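The shop on the main street in Itudley sells wallpaper, paste and very little else. Its owner has been hanging paper for 37 years and still takes on a job most weeks, though she leaves the stairwells to her nephew now. We spoke in the back room at Kourkoulas, where the sample books are kept, before the shop opened.

She started out in Kulgate, working for a decorator who paid by the roll. "He wanted it fast and I wanted it straight," she said. "I lasted 4 months." After that she went out alone, mostly doing bedrooms and hallways in the older houses near Gramadbridge.

Those houses taught her not to trust corners. She hangs the first strip from a plumb line and lets the corner be as crooked as it likes. "People start in the corner and follow it," she said. "By the third strip you can see the pattern leaning."

Customers have changed too. For years she sold stripes and plain textures. Then people began asking for large prints again – leaves, birds, insects – and often for one small space that they didn't mind being loud.

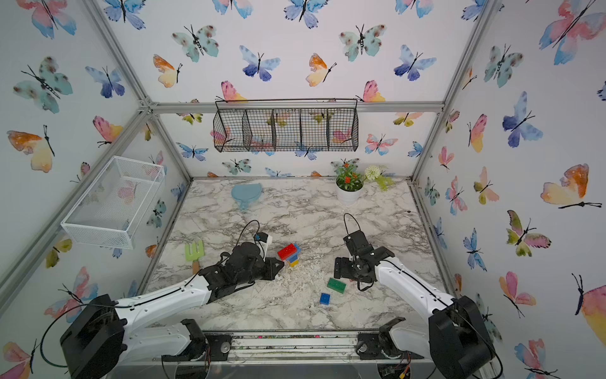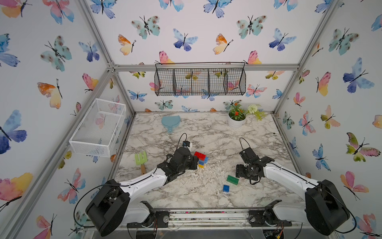
Butterflies in watercolor colors, on white paper.

Do big patterns cost more to hang?

"They cost more in paper," she said. "You lose a piece off every strip getting the match right. With a small print you might waste an inch or two. With a big one it can be almost 15 inches, and on a tall wall that adds up to another roll."

She tells customers to buy that extra roll at the start. Batches differ in color, and a roll ordered in May may not match one bought in the winter. She writes the batch number on the wall in pencil before she covers it, and on the receipt as well.

Paste is the other thing she gets asked about. She mixes her own for heavy paper and lets it stand for 45 minutes. For the newer papers she puts the paste on the wall and hangs the strip dry. "I argued against it for years," she said. "It's easier on my back, so I stopped arguing."

She has no plans to give up the shop. The hanging is another matter. Ceilings were the first thing she dropped, and she doesn't miss them. "I'll do your bathroom," she said, "if it has a window."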